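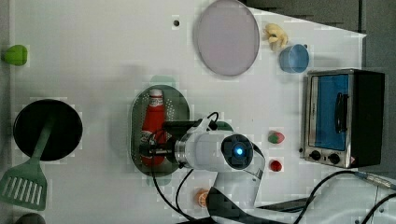
The tray in our Durna play kitchen set does not go into the toaster oven it was sold with, and I don't accept that this was fixed by your reply of Wednesday. You told me the tray was probably the wrong way around and that the food was probably too big for it. The ketchup bottle lies lengthwise in the strainer tray, the oval silver one with the dark rim, and fits inside it. So the food is not the trouble. The oven is the one with the silver frame and the black side panels, blue inside, and as far as I can tell from your parts page there is only one kind.

Item: Durna play kitchen set, bought through Hayes
Part in question: tray, listed as part 591
Fault: tray stops at the oven opening
Status on your side: Solved (changed by Flaltix support)
Status on my side: not solved

What I have tried, in order.

1. Tray in long end first, as the booklet shows. It stops before the rim is through. Pushing harder bends nothing and gets it no farther in.

2. Tray in at a slant. One corner of the opening catches the rim. I got a little more of the tray in this way, and then it was stuck and I had to wiggle it out. No child is going to do that more than once.

3. Took everything out of the oven and felt along the inside for a bit of packing or a burr on the frame. Nothing there.

4. Your suggestion: "let the oven rest at room temperature." I did it, overnight, with the door open. I would like to know what that was supposed to do. The oven lives in a room and was at room temperature already. Same result in the morning.

5. Your other suggestion: swap the tray for the pan. The round black pan is wider than the tray and has a handle besides. I didn't need to try it, but I tried it so you couldn't ask me to. It doesn't fit.

6. Measured. The listing says the tray is 20 centimeters long. Mine is that, on two rulers. The listing gives no inside measurement for the oven at all, which I find interesting in a set advertised as "everything fits together."

Reply from support, pasted here so it stays with the ticket:

"Thank you for contacting Flaltix! Our play sets are checked before they leave the warehouse. Slight variation between pieces is normal. Please make sure that the tray is not overloaded. We have marked your request as Solved."

My answer to that:

Slight variation would be fine. I have a spatula with a head that is a bit big for the pan and I haven't written to anybody about it. A tray that can't go in the oven is a different matter, as putting the tray in the oven is the game. The plate and the cup are good, the food is good, and my niece carries the ketchup around with her. None of that was in question.

I also doubt the part about checking. Checked how? If someone had picked up one tray and one oven and tried them together, we wouldn't be having this exchange. My guess is that the tray comes from the Movberg set, where it goes with the sink, and got put in with this one when the packing list was changed. The holes in the bottom would make sense for that. You can't tell me it was made as a baking tray. I may be wrong, and you can show me by sending the drawing or the inside width of the oven.

You pointed me to the 1,356 ratings on the Hayes page. I read a fair number of them. Most were written the day the box arrived and say it came fast. Of those that mention the tray, I did not find one saying it goes into the oven. Two people say they use it for washing vegetables.

What I am asking for:

– the inside width and depth of the oven, from whoever has it written down
– a tray that fits, if there is one
– if there isn't one, a corrected listing and money back for the tray and oven. I'd keep the rest.

What I am not asking for is the 2 percent coupon. Please take it off my account.

Update, same ticket, evening

Replacement tray offered by chat. I asked whether it was the same part number. It is 591 again. I asked whether anyone had put one into an oven before offering it. The chat was closed at that point with a link to a survey.

I have said yes to the replacement, with low hopes, and will measure it when it gets here. Please leave this ticket open until then. Reopened by me at 7:40 p.m.

My tickets Orders Spare parts Returns Contact Sign out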